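Bench robots and what they do to a test team
Skurside forum > Workplace automation > General

palletjack_tom
Posted February 1, 2018

We run incoming inspection for small moulded parts at a site in Flomiddale. Six people per shift, mostly lifting a part out of a tray, setting it in a gauge and putting it back. Management wants to trial small arms for the lifting and setting. The development bench has a printed servo arm working over a grooved metal plate with marker cubes as stand-in parts. The proper units would come from Fuvivo if the trial is approved. I'm after experience of what happened to people's jobs afterwards. I have plenty of sales literature already.
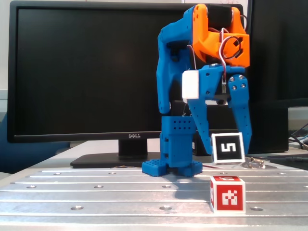
What part of the job goes first when an arm takes over tray handling?

The picking and placing goes first. Judging a doubtful part stays with a person for much longer, and so does clearing a jam.

ridgeback
I'd agree with that order. We put in two cells in July and the handling went within a fortnight. The inspectors were then given the reject bin full time. On paper it's the skilled part of the work. In practice they were looking at bad parts for eight hours with no easy ones in between, and error rates on the borderline calls went up. We had to rotate people off it every ninety minutes.

mk_fitter
Did you regrade them? If someone moves from general handling to reject decisions, that's a different job description and should be paid as one.

ridgeback
Regraded after four months. It should have been done before the cells were switched on.

shim_and_a_half
Different view. We handle nearly 3000 parts a shift and the wrist complaints stopped when the handling stopped. I wouldn't go back for the sake of variety. Boredom can be fixed with a rota and a bad wrist can't.

palletjack_tom
Wrists are on our list as well. Our accident book has more entries for tray work than for anything else in the building.

On the technical side, the part I underestimated is fixturing. The arm is only as good as its knowledge of where the part is. With markers on the cubes the camera gets a position it can trust. Our real parts are grey, slightly shiny and have no markers, so somebody will have to design trays that hold them in a known place.

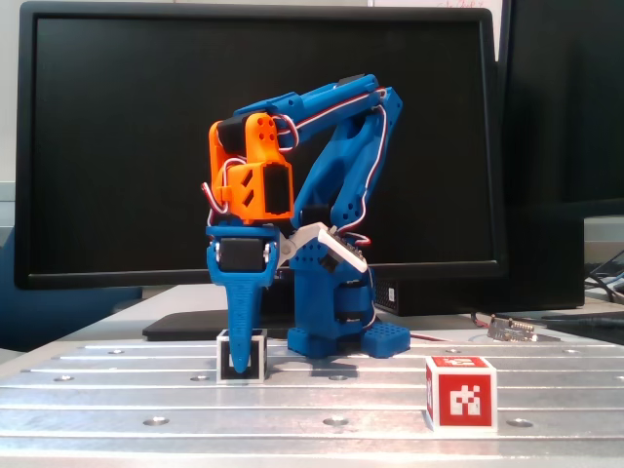 Tray design has gone to two of the inspectors, on the grounds that they know which way up the parts like to settle. They get one afternoon a week for it. Whether that survives the first busy month I can't say.

mk_fitter
One afternoon isn't enough. Get the hours written into the trial plan or production will have them back.

dcl_186
I'd question using a hobby-class arm for any of this. Printed links flex, small servos have backlash, and the repeatability figure you measure in the morning won't be the one you get after lunch. If you judge the case for automation on that, you'll judge it wrongly in one direction or the other.

palletjack_tom
Agreed on repeatability. Cycle times from the bench aren't going into the business case. It's there for working out approach angles, gripper clearance and the order of moves, and for letting the shift see one at close quarters before anything is bolted down on the floor.

shim_and_a_half
That last bit is worth more than the cycle time. Ours arrived behind a fence on a Monday and people assumed the worst.

dcl_186
Fair enough, provided they're told the production unit is faster and heavier. A small arm teaches people to put their fingers near it.

palletjack_tom
Good point, and I'll add it to the induction sheet. Nobody reaches over the plate with servo power on, same rule for the small one as for the big one.

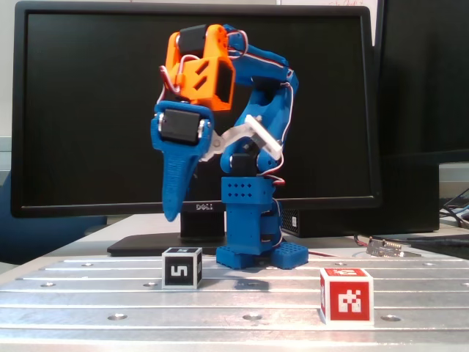
The other thing to settle is who is allowed to stop and restart. The draft procedure says the shift lead only. I think that's wrong. If the person at the station has to walk off and find somebody every time a part is dropped, they'll start fishing it out with a ruler instead.

ridgeback
Anyone stops, trained operators restart, lead signs off after three stops in an hour. We took that from the Triệu procedure and have had no trouble with it.

mk_fitter
Same at ours, except the sign-off is after two. Three is too many if the fault is in the gripper.

ridgeback
Depends on the part. Two would have us signing all day.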